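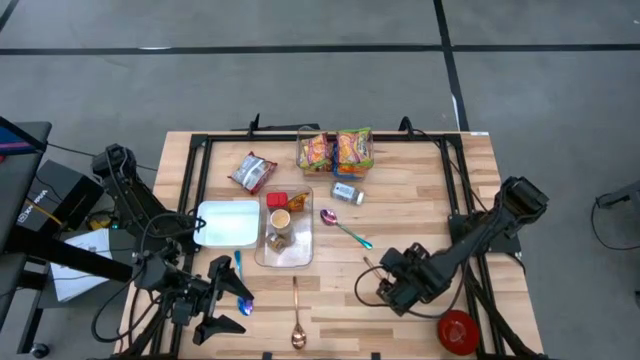 The Sonley bench stopped itself twice before lunch and failed to stop once after it, and the third one is why this page exists. We were sold a two-arm sorting cell with a supervisor called Aria, made by Nuvik, which is supposed to notice when an arm is pushing against something it shouldn't and hold still. I had my doubts when I read the brochure and I have more now. The job is a dull one: snack packets into clear plastic trays, small jars upright, spoons to one side. The little glass jar with the metal lid, on its side by the packets in the clear container, is the sort of item that causes the bother. A bag will crumple if you squeeze it too hard. Glass won't, and the right arm closed on a jar like that one in the afternoon run and went on closing.

Aria logged the grip as normal. The jar broke, the arm carried what was left across to the other side and tried to put it down neatly, and the log says the task was completed. Someone hit the red button. No one was hurt, and the nearest hand was 40 centimetres away, inside the tape line we are all told to stay behind. That part is on us.

Nuvik's first answer was that our force limit had been set wrongly. It had been set by their own installer and not touched since. Their second answer was that glass was outside the agreed item list. I have the list - jars are on it, halfway down the second page, between sachets and cutlery. We are waiting for a third answer.

The Hrubý site runs the same cell and told us they had seen 3 missed stops in 3,000 picks, none of them with glass. Nuvik calls that a good record. I would like to know how many were missed stops that happened to involve something soft, as a squashed packet doesn't get written down by anyone, least of all by Aria.

What has changed for now: the speed is down to 20 per cent, glass is off the bench during live runs, and the log gets read against the video each evening. The new software is promised for July. It is said to watch the motor current more closely, which I had understood the old software to be doing. Until we've seen it stop on a jar in front of us, with the guard up and everyone well back, the limits stay as they are.

Page last changed 2020-06-21. The incident log is kept at the Sonley front desk, and you can ask to read it.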